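Chapter 4
Drying: Lines, Racks and Pegs

What this chapter covers
Why wet cloth dries, and why it sometimes refuses to
Choosing between a line, a rack and a machine
Pegs: how they hold, how they fail, and where to keep them
Pegging out a mixed load
Key words: evaporation, humidity, drip-dry, tension, prop, peg mark

4.1 The neglected half of laundry

Most people can tell you how they wash their clothes. They have views on temperature, views on powder against liquid, and very firm views on other people's use of fabric softener. Ask the same people how they dry their clothes and they will say "on the rack" or "outside if it's nice", in the tone of someone asked how they breathe.

Yet drying takes longer than washing, occupies more of the house and does a good deal of the damage. A jumper that survived the wash perfectly well can leave the line with sleeves fit for a gibbon. A towel can come out of the machine clean and be sour by teatime. If you have ever ironed a shirt for ten minutes to remove a crease that was put there by a radiator, you already know the subject of this chapter, and you may skip the next paragraph in order to go and move the shirt.

In Chapter 3 we left our load at the end of the spin cycle. The spin has thrown out the water that was lying loose in the cloth. What remains is held in the fibres and in the small gaps between them, and no amount of shaking will shift it. It has to evaporate, and evaporation needs moving air, some warmth, and somewhere for the damp to go. A small bathroom with the door shut and the window painted up offers none of these, which has never stopped anybody.

4.2 Air first, heat second

Beginners overrate heat. It is an easy mistake, since hot things feel as if they are getting on with the job. Warm air can certainly take up more moisture than cold air, but once the air next to the cloth is damp it has to be replaced, or the whole business slows to a crawl. A cold, breezy morning in October will often dry a sheet faster than a warm, still kitchen, and the kitchen will have wet windows afterwards.

The practical rule is to look at your washing and ask where the air is supposed to go. Two shirts hung back to back, touching all the way down, behave like one very thick shirt. The same two shirts a hand's width apart dry as two shirts. Jeans pegged by the waistband, with the waist held open, let air travel down the legs. Jeans folded over a line at the knee dry everywhere except at the knee, and remain damp there with great loyalty.

Sunlight helps too, and fades things while it is helping. Whites can have as much of it as they like. Dark clothes should be turned inside out, so that the fading is at least private.

Spin speed matters more than many readers expect. A machine offering a choice of 400 or 800 turns a minute is offering you a choice about your whole afternoon. The slower spin is kinder to delicate things and leaves them heavier with water, so they need more support while they dry. The faster spin suits towels, cotton sheets and anybody who has only the one rack.

4.3 The peg

We come now to the piece of equipment that every household owns and hardly any household has chosen. Pegs arrive. They are inherited with the flat, bought in a hurry at the checkout, or found in the pocket of a dressing gown. Few people have ever sat down and compared them, so let us do it on their behalf.

A spring peg is a pair of levers. You squeeze the long ends together, the spring gives way, and the jaws open. You let go and the spring closes them again. The grip depends on the strength of the spring, the shape of the jaws and how much cloth you are trying to cram between them. A peg on a single layer of cotton holds well. The same peg asked to manage a folded bath towel and a thick line is nearly open before it starts, and a gust will do the rest.

Wooden pegs are pleasant to handle, and weather to a soft grey that photographs nicely and marks pale shirts. Plastic pegs do not stain, come in colours you would not accept in any other object, and grow brittle in sunlight until one day a leg snaps off in your fingers. One-piece pegs, with no spring, are pushed down over the line and rely on friction and optimism. They have nothing to rust and are good on a thin cord. On a thick one they split.

Over the years a collection becomes mixed. Packs run out at different rates, replacements never match, and the result is the kind of assortment shown in Figure 4.1.

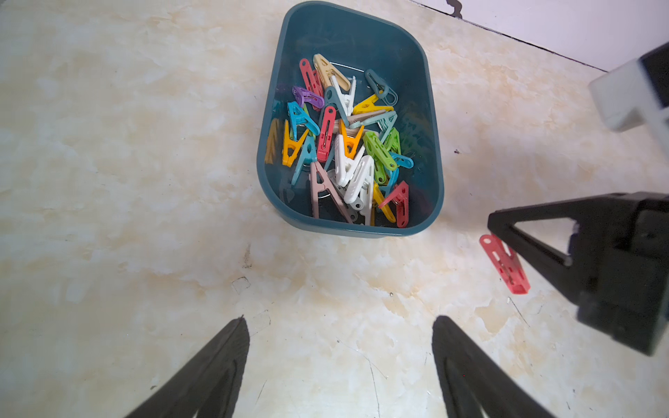 Figure 4.1 A well-filled basket of mixed plastic pegs. The lower of the two overlapping white ones shows its metal spring.

There are readers who will want to sort such a basket by colour. They should do so, if it makes them happy, and then return to the text. Colour has no bearing on grip. Shape does. In a mixed basket it is worth learning which pegs have wide jaws and which have narrow ones, and keeping the wide ones for towels and denim. Try each design once on a towel and once on a handkerchief. You will soon find that your hand goes to the right sort without being asked, and that there is one design it never picks at all. Those are the pegs to give away.

Note on coloured pegs. In shared houses, a colour for each person settles the question of whose socks are whose. It works until somebody runs out and borrows, generally in the first week.

4.4 Keeping pegs

Pegs should live indoors, or at least under cover. Left on the line they collect rain, dust, spiders and the attentions of birds, and all of this is handed on to the next clean pillowcase. The metal springs rust, and rust marks on cotton are very hard to remove (see Chapter 7, where we try, and mostly fail).

An open basket is easy to reach into and easy to knock over. A drawstring bag hangs on the line and travels along with you, but you must feel about in it blind. A bucket will do. A coat pocket will also do, until the coat is washed. Whatever you choose, put it at the height of your hand while you are working. Every peg picked up from ground level is a small bow, and a double bed's worth of linen involves more bowing than most of us would offer to royalty.

Once or twice a year, tip the lot out. Throw away anything with a cracked leg or a brown spring. If a spring has merely slipped out of place, it can be eased back, though you should point it away from your face while you do it. Wash plastic pegs in warm water with a drop of washing-up liquid and dry them before they go back. Yes, you will have to find somewhere to dry the pegs.

4.5 Pegging out a mixed load

The method below assumes a single outdoor line with a prop. For racks, see 4.6.

Wipe the line with a damp cloth, and look at the cloth afterwards if you doubted the need.
Shake each item hard, once, before hanging it. This removes more creases than the iron will.
Hang heavy things near the ends of the line, where it sags least, and light things in the middle.
Peg shirts and tops upside down by the side seams at the hem. Peg marks are then tucked in at the waist and do not sit on the shoulders like a pair of small horns.
Fold sheets hem to hem and peg the hems, leaving the fold to hang as a loose pocket that fills with wind.
Peg socks by the toe, in pairs. The cuff stretches if you peg it, and single socks are lonely and get lost.
Lay wool flat on a towel. Do not peg wool. You were warned about the gibbon.
Raise the prop last, when the weight is on.

Neighbouring items may share a peg if both are light. A load of 11 tea towels hung edge to edge with shared pegs needs 12 pegs, one at each end and one at each join. Hung separately it needs 22. Students who find this arithmetic dull will find it more gripping when the basket is empty and there is a duvet cover still to go.

Case study: the line at Rurkari

Rurkari is a terrace of narrow houses with one long drying yard behind it. The lines run from the back walls to a row of posts, and for years the residents complained that washing at the wall end took until evening while washing at the posts was ready by lunch. Various causes were put forward, including the make of rope and the character of the people in the end house.

A resident finally hung matching tea towels at intervals along one line and felt them every hour. The towels at the posts dried first each time. The wall sheltered the near end from the wind and shaded it until midday. Nothing could be done about the wall, so the residents changed what they hung there. Thin shirts and pillowcases went to the wall end, and towels and jeans went out to the posts. Everything was then ready at much the same time, and the end house was forgiven, though only for this.

Before you read on

Find out where your own pegs are kept, and whether any are out on the line at this moment. Take one from the basket and look at its jaws, its spring and the condition of its legs. Then hang two damp tea towels indoors, one spread flat on a rack and one folded double over a chair, and check them at bedtime. You will need your results for Section 4.6, which deals with racks, radiators and the backs of doors.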